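Prullmont Grasping Project

The Prullmont Grasping Project is a student robotics program founded by teacher Harriet Marchetti. Teams of up to 8 program a simulated arm to pick up fruit – a wonderfully tricky job for beginners!
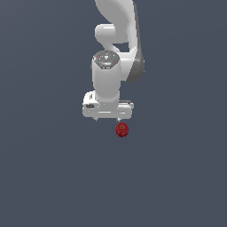 Simulated arm with its gripper open over a small red object

Each June, teams meet for the Amness Cup, where every entry gets 300 attempts in 10 hours. The record of 284 clean grasps belongs to Xavier, a much-loved program written by Year 9 students. 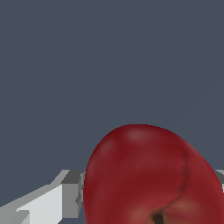 Gripper fingers on either side of a red apple, rendered up close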